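Polling Place Safety and Access Inspection
Durkton Municipal Election, October ballot
Site: Grivenetti Hall, ground floor, main room and east corridor
Inspection date: Thu 12 September
Registered voters assigned to site: 577
Form completed by: election operations, site readiness desk

Ratings: P = pass. C = pass with comment. F = fail, correction required before equipment delivery.

1. Approach and entrance

1.1 Accessible parking spaces marked and signed: P
1.2 Route from parking to entrance free of steps: P
1.3 Entrance ramp surface and handrails: C
Comment: Left handrail loose at the lower bracket. Work order sent to the building owner. Recheck at the October walk-through.
1.4 Door clear width, measured with door fully open: P
1.5 Door opening force: F
Comment: Closer set too stiff for unassisted entry. Adjust the closer, or station a greeter at the door during all voting hours. The first option is preferred and should be confirmed in writing.
1.6 Exterior lighting after sunset: C
Comment: One fixture out over the side path. Polls close after dark in October, so this has to be working before opening day.

2. No-campaigning zone

2.1 Boundary measured from entrance: P
Comment: Set at 200 feet, measured along the walking route. The Durkton ordinance does not say whether the distance is walked or straight line. The clerk's office has been asked for a ruling, and the line may have to be repainted.
2.2 Boundary markers visible from the sidewalk: C
Comment: North marker hidden by a hedge. Move it to the curb side.
2.3 Candidate signs already present inside boundary: F
Comment: Srisuk campaign signs on the fence along the parking lot. Fence is private property on a shared lot line. Removal notice drafted, not yet served.

3. Voting room

3.1 Room capacity posted: P
3.2 Two separate exits, unlocked from inside: P
3.3 Voting booths spaced for privacy: C
Comment: The layout drawing puts the last booth in view of the corridor window. Cover the window or turn the booth to face the wall. Covering must not block the exit sign.
3.4 Accessible booth with knee clearance: P

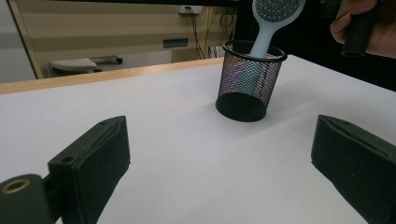 3.5 Check-in line separated from ballot return line: C
Comment: Lines cross near the water fountain when the queue passes the second column. Use floor tape and one stanchion. The same problem was noted at the previous election and the tape was never ordered.
3.6 Seating for voters unable to stand in line: P
3.7 Extension cords secured and off walking paths: F
Comment: Only one working outlet on the booth side. A cord across the aisle is not acceptable, even with a cover. Request a second circuit or move the scanner to the west wall.

4. Equipment and ballot security

4.1 Lockable storage for overnight delivery: P
4.2 Key log started and signed: P
4.3 Navex scanner acceptance test: C
Comment: Test deck of 99 ballots run twice. Both totals matched the hand tally. One misfeed in the second run, cleared without opening the ballot bin. Recorded in the equipment log.
4.4 Ballot stock on order: P
Comment: 1,000 ballots, including the reserve.
4.5 Seal numbers recorded by two people: not yet applicable

Items rated F: 1.5, 2.3, 3.7
Reinspection required for F items only. Comments on C items may be closed by email with a photo attached.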